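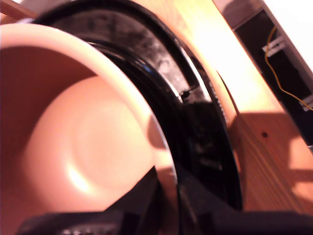 Since April I have been keeping my kitchen waste separate from the other trash, and I want to write down how it is going before I forget the beginning.

In Hatthorpe, where I live now, the town does not collect food scraps from apartment buildings. Only the houses have the brown bin. I wrote to the town office to ask why, and they answered very politely that buildings with more than five units must arrange it privately. Our building has 40 units, so it took some months until the landlord signed a contract with a small composting company, Lonirov. They come early in the morning with a little truck and exchange the full barrels for clean ones.

At first I was a bit disappointed by the rules. In the country where I grew up, my grandmother threw everything on the heap behind the house, also bones and old bread, and the chickens decided what was good. Lonirov takes bread, but no bones and no meat. Also no "compostable" bags, even if it is printed on them that they are. Their leaflet says that these bags need much more time than the food, and they have to pick them out by hand. I had already bought two rolls of them. Now I use them for the bathroom trash.

What I use instead is newspaper. I fold one sheet so it makes a kind of cup and put it in the bottom of the pail. When the pail is full, I carry all of it down to the barrel, paper included. The smell was my biggest worry, but it is not so bad if I go down every second evening. In the hot weeks I kept the melon skins in the freezer, which my husband did not like very much.

The small flies were a real problem in July. I tried vinegar in a glass with a drop of dish soap, and it helped a little. It helped more to wash the pail each time and let it dry completely with the lid off. I have two pails now, so one is always dry.

Last month Lonirov hung a paper next to the mailboxes with the weight for our building: 229 kilograms since the start. I have no idea if this is much for so many people. I looked at it for a long time anyway. Somebody wrote with a pen under the number, "and how many forks?" It seems that forks go in the barrel quite often. One of ours is missing too, so I did not laugh too loudly.

In spring the company will bring back some finished compost for those who want it, one bucket for each apartment. I have only a balcony with parsley and one tomato plant that gave almost nothing this year. I put my name on the list, and I must still find a bucket with a good handle.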